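Ticket 2274: Arm drops out mid-move, controller shows "position error joint 3"
Status: Open (was Closed, reopened by requester)
Requester: Lilian Obura
Assigned: Gangadharan Bhat, Mirkeck support

Obura, 9:10
Desk arm on the Flekberg controller stopped halfway through a reach and went limp. It came down on the desk. Nothing broken, but my hand had been under it a minute earlier. Error was "position error joint 3". I'd like to know why a position error cuts power to every joint.

Bhat, 10:02
Usually this is a loose cable at the elbow. Please reseat both ends and update to build 43.

Obura, 11:35
Reseated. Updated. Ran the same reach 200 times and it dropped out on 22 of them. Before the update I never saw it more than once a morning, so I'm not convinced build 43 is a fix for anything.

Bhat, 11:50
Could be payload. What is it lifting?

Obura, 12:04
Nothing. The gripper was empty every time. Log attached, see line 74: the joint 3 reading jumps to zero for one sample and comes straight back. An overloaded motor doesn't do that. It looks to me like a bad read, and the controller believes it.

Bhat, 13:20
Thanks. Closing as "environment". Please keep the area around the arm clear and send a picture of the desk if it happens again.

Obura, 13:41
Reopening. I don't see how a shoebox makes an encoder read zero, but you asked. 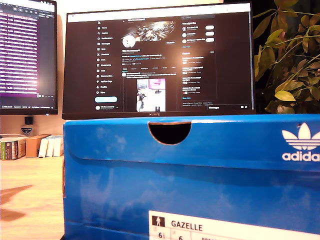 Attachment 2: desk, shoebox in front of the monitor

Same fault at 13:30, same joint. Vlachou's forum has two threads with this error and both were closed as "environment" too. Has anyone at Mirkeck tried it on a bench?

Bhat, 14:15
Passed to the Hostden firmware group. Please go back to the previous build and leave the arm powered off when you're within reach.

Obura, 14:22
It's off. Leave this one open until they answer.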